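Family papers at home: quick tips for people with too many boxes

Doing this fast, kids need the table back by 6.

Wash hands, dry them properly. No gloves for paper, you lose the feel and tear things. Gloves for photos, yes. Cotton or nitrile.

Pencil only. No pens anywhere near the pile. One knocked-over coffee ruined half of my Skindham letters so drinks stay in the other room.

Rusty paper clips: don't yank. Slide a bit of thin plastic under each side, hold the paper flat, ease the clip off. Staples, same idea, lift the legs from the back with a dull knife. Never a staple remover on old stuff.

Folded certificates. Open slowly, leave under clean blotter with a book on top, 2 days. Won't lie flat? Leave it longer. Do not iron. I know what your aunt said.

Tape. Leave it alone. Peeling takes the ink with it, lost a whole baptism date that way, the Valcárcel branch, still cross about it.

Clear a big flat surface before you open anything. Bare wood is OK if it's clean, put plain paper down first.
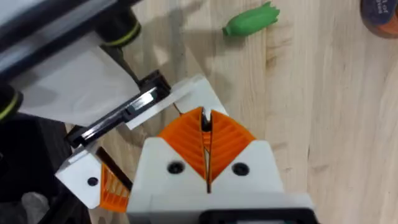
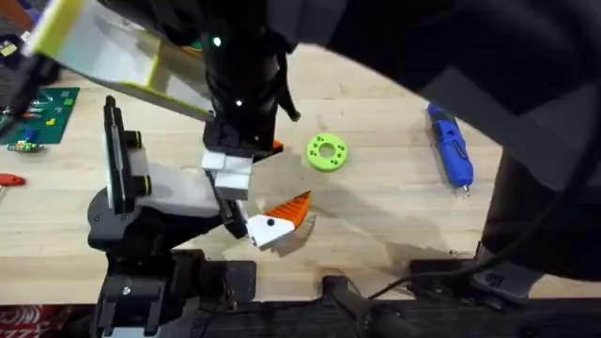 A reader wrote in after the last tips page to say that folders should be labeled before the papers go in, never after, as the pencil dents straight through to the sheet underneath. She did 57 folders the wrong way round and could read her own handwriting across a ship's manifest. Good point, doing that from now on.

Labels: surname first, then place, then year. Judura, Gullance, 1880s. Question mark if your guessing. Future you won't remember it was a guess.

Scanning. 600 dpi for photos, 300 is fine for typed pages. Scan the backs too, even if they look blank. Name the file the same as the folder, not "scan 16".

Boxes: acid free, lids that fit, not packed tight. No attic, no basement. Closet shelf on an inside wall is best. Newspaper clippings get thier own folder, they stain everything they touch.

Copy the lot onto a second drive and mail it to a cousin. Next time, getting old albums apart when the pages are glued.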